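Learning to bake bread with one oven shelf

October 2022

I started baking bread in May, later than most people did. My old supermarket loaf had gone up in price again and I was eating less than half of it before it went stale. So I bought a bag of strong white flour, a tub of yeast and a second-hand loaf tin, and I have made nearly all of my own bread since. Friends keep asking how it's going, so I'm writing it down in one place and can point them here.

The oven in my flat came with one shelf. The letting agent said they'd look for the other one and I've stopped asking. One shelf is enough for a loaf, but it does mean you can't put a tray of water underneath for steam, as most of the books tell you to. I tried standing the water next to the tin. It made the floor of the oven wet and the bread came out no different, so I stopped doing that as well.

My basic loaf is 500 grams of flour, a teaspoon and a half of salt, a teaspoon of dried yeast and enough warm water to make a soft dough. I know I should weigh the water. When I do, the dough comes out the same as when I don't. The flour I use now is a stoneground one from a small mill called Jarkar, which takes more water than the supermarket kind and needs longer to soak it up. I mix everything, leave it for 30 minutes under a cloth and only then start kneading. That wait has made more difference than anything else I've changed.

Kneading is the part I was worst at. I used to do it on the kitchen worktop, which is too high for me, and my shoulders ached afterwards. A table is better. You want something low enough that you can lean your weight down through straight arms, and it must not slide about. Mine did slide, until I put squares of old carpet under the feet.

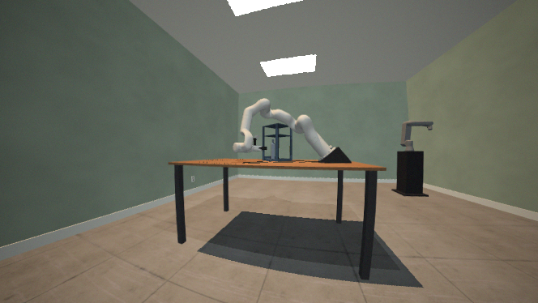
Four straight legs and a thin top.

I don't flour the table any more. A little oil on the hands does the same job and you don't end up working extra flour into a dough that was wet for a reason. Ten minutes is what the books say and ten minutes is right if you keep going. If you stop to read your phone, it's more like fifteen.

Rising

The first rise takes as long as it takes. In May it was an hour and a half. Now the flat is colder and it can be three. I tried the airing cupboard, which worked too well, and I came back to a bowl with dough over the side and onto a pillowcase. These days I leave it on top of the fridge and go and do something else.

Khurram Arain, who lives two floors down and has baked for years, told me to stop watching the clock and mark the side of the bowl with a bit of tape instead. When the dough gets to the tape, it's ready. I use a tall plastic tub so that it's easy to see. He also gave me some of his sourdough starter, which he calls Illés. I kept it going for seven weeks and then went to my sister's and forgot to feed it. I haven't told him yet, though I suppose he'll read this.

The second rise is in the tin and it's shorter. I've ruined more loaves here than anywhere else, mostly by leaving them too long. They go flat on top and the crumb pulls away from the crust. If you poke the dough and the dent fills back slowly, put it in the oven. If it doesn't fill back at all, put it in anyway and hope.

Cooling and keeping

Bread needs air all round it when it comes out. For a while I left mine in the tin because I had nowhere to put it, and the bottom went damp every time. Any open metal rack will do, as long as it has a gap under it. Mine came from the shop on the corner and was sold for drying glasses.
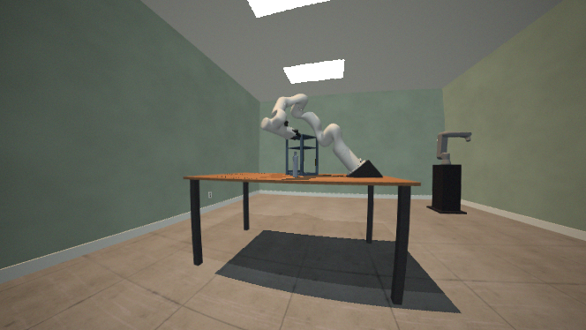

What it costs

I've kept the receipts in an envelope. Flour is most of it. A small bag lasts me two loaves with some left for dusting pizza, and the tub of yeast I bought in May is still going. I haven't worked out what the oven adds to the electricity bill. I do try to bake when I'm cooking dinner as well, although with one shelf that takes some planning.

I've made 51 loaves so far, counting the bad ones. I know that because I write each one on the kitchen calendar, with a word or two next to it. Most of them say "fine". One says "brick". Last week's says "good, more salt", so I'll be putting in a full two teaspoons next time.

Rye is next. I've got a bag of it in already and I'm told it behaves quite differently, so I'll write that up separately when I've had a few goes.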